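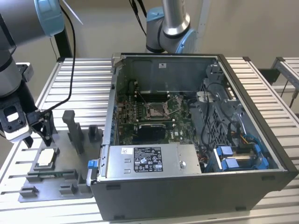 Figura 1. Posto de ensino com o computador aberto e a placa de suporte das peças, à esquerda.

Relatório de progresso n.º 2
Projeto Zovau: ensino de tarefas de montagem por teleoperação e por condução manual
Entidade executora: Porska
Entidade financiadora: Fundo Henriques
Data: 18/02/2023

1. Objeto do relatório

O presente relatório descreve o trabalho feito desde o relatório anterior, entregue em outubro. A tarefa escolhida continua a ser a mesma: a colocação do processador e do módulo de memória na placa-mãe de um computador de secretária. O robô aprende esta tarefa a partir de demonstrações dadas por uma pessoa.

2. Situação do posto de trabalho

O posto está montado sobre uma mesa de perfis de alumínio. O computador fica deitado, sem o painel lateral, com o interior virado para cima. No início de cada demonstração o suporte do processador deve estar vazio e com a alavanca levantada. O processador e o módulo de memória esperam na placa de suporte, ao lado da caixa, em posições marcadas no nosso desenho.

A placa de suporte foi feita de novo na oficina de Dundine. A primeira versão permitia que o módulo de memória rodasse um pouco quando a garra o tocava, e por este motivo perdemos uma parte das demonstrações de novembro. Com a nova versão o problema não se repetiu.

3. Demonstrações recolhidas

Até à data temos 1062 demonstrações aceites. O plano prevê 4000 no fim do projeto. Reconhecemos que o número está abaixo do que foi prometido para esta fase. A causa principal foi o tempo de espera pela nova placa de suporte.

Usamos dois modos de ensino. No comando à distância, o operador move um dispositivo de mão e o braço segue o movimento. Na condução manual, o operador segura o braço e leva-o até à posição. O primeiro modo é mais lento para aprender, mas dá trajetórias mais regulares na descida para o suporte do processador. O segundo é preferido pelos operadores para o módulo de memória, onde é preciso sentir a resistência do encaixe.

Foram formados 13 operadores. A formação inclui uma sessão só com peças avariadas, para que os erros não tenham custo.

4. Dificuldades

a) Orientação do processador. Se o processador é agarrado com uma pequena inclinação, o erro só se nota na altura de o pousar. Pedimos agora ao operador que faça uma pausa acima do suporte e corrija a posição antes de descer. Esta pausa fica gravada e faz parte da demonstração.

b) Cabos dentro da caixa. Os cabos do lado das unidades de disco mudam de lugar quando a caixa é manuseada. Decidimos não os prender todos, porque num computador real de reparação eles também não estarão presos. O operador anota na ficha quando um cabo obrigou a desviar o movimento.

c) Força no encaixe da memória. O limite de força que tínhamos definido era demasiado baixo e o braço parava antes do fim. O limite foi aumentado e será revisto com os dados do próximo período.

5. Despesas

Não houve alteração ao orçamento aprovado. O custo da nova placa de suporte foi coberto pela rubrica de materiais. A compra de placas-mãe de substituição passou para o próximo período.

6. Próximos passos

Vamos continuar a recolha com os dois modos de ensino e fazer o primeiro treino do modelo apenas com a tarefa do processador. A tarefa da memória será acrescentada depois. Pedimos ao Fundo que confirme se a visita a Dundine se mantém, para podermos reservar o posto e preparar uma demonstração ao vivo.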